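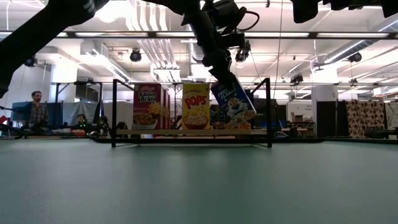
Page last changed: 28/08/2026

Cereal Shelf: Frequently Asked Questions

These are the questions we get most often about the cereal rack at the Linevari shop, from customers and from people who are new to stocking it. If yours is missing, ask at the counter or write to Ilham Entili.

Which cereals do you carry on the small rack?
Three kinds: Raisin Bran, Kellogg's Pops and Frosted Flakes. Raisin Bran goes on the left, Pops in the middle, Frosted Flakes on the right. Hot cereals and granola are in aisle 11 with the baking goods.

Why does the order stay the same?
Regular customers reach for the spot they know. The red, yellow and blue boxes are also easy to tell apart from across the room, so a box in the wrong row gets noticed quickly.

How should the boxes face?
Front panel out, with the name at the top and the bowl at the bottom. The bottom of the box should sit flat on the wooden board, square to the edge.

What do I do about a box that is leaning or turned?
Hold it near the top with one hand, bring the lower corner back in line with the other, and let go once it stands by itself. If it leans again, take it out and check the bottom flap. A bulging flap will tip a box every time.

Do you line up more boxes behind the front one?
Yes, when we have them. Keep one kind to a row. Do not finish a row with a different cereal just to fill the space. A short row is fine until the next delivery.

How do I rotate the stock?
Take the row out, put the new boxes at the back and return the older ones to the front. Read the date on the top of each box as you go. Anything within two weeks of its date goes to Puspita Khoo for the markdown basket.

Can I set boxes on the table while I work?
Yes. Wipe the table first and dry it. Boxes pick up damp from a wet surface and the bottoms go soft.

Can the shelf board be moved?
It can, but please ask first. The height is set for family-size boxes, and the posts have to be adjusted on both sides together. Use the rack sheet in binder 377, which has the drawing and the list of fasteners.

How do I clean the rack?
Dry cloth for the black metal, slightly damp cloth for the wood. No spray cleaner on the board. Crumbs collect where the board meets the posts, and a dry paintbrush gets them out.

Is a dented box still for sale?
A dented corner is fine if the bag inside is sealed. A torn box or an open bag comes off the shelf. Write it on the damage sheet with the name of the cereal and your initials.

Can I order a full case?
Yes, at the counter. We order from Multelari, and cases usually come in the following week. We ask for payment when you place the order. Unopened cases can be returned within 11 days with the receipt.

Do you sell single-serving cups?
No. We tried them in March and they did not sell well enough to keep.

Who do I ask about allergens?
Read the panel on the box you are buying. Recipes change, and we do not keep our own list. Nélida Cisternas at the counter can help if the print is too small.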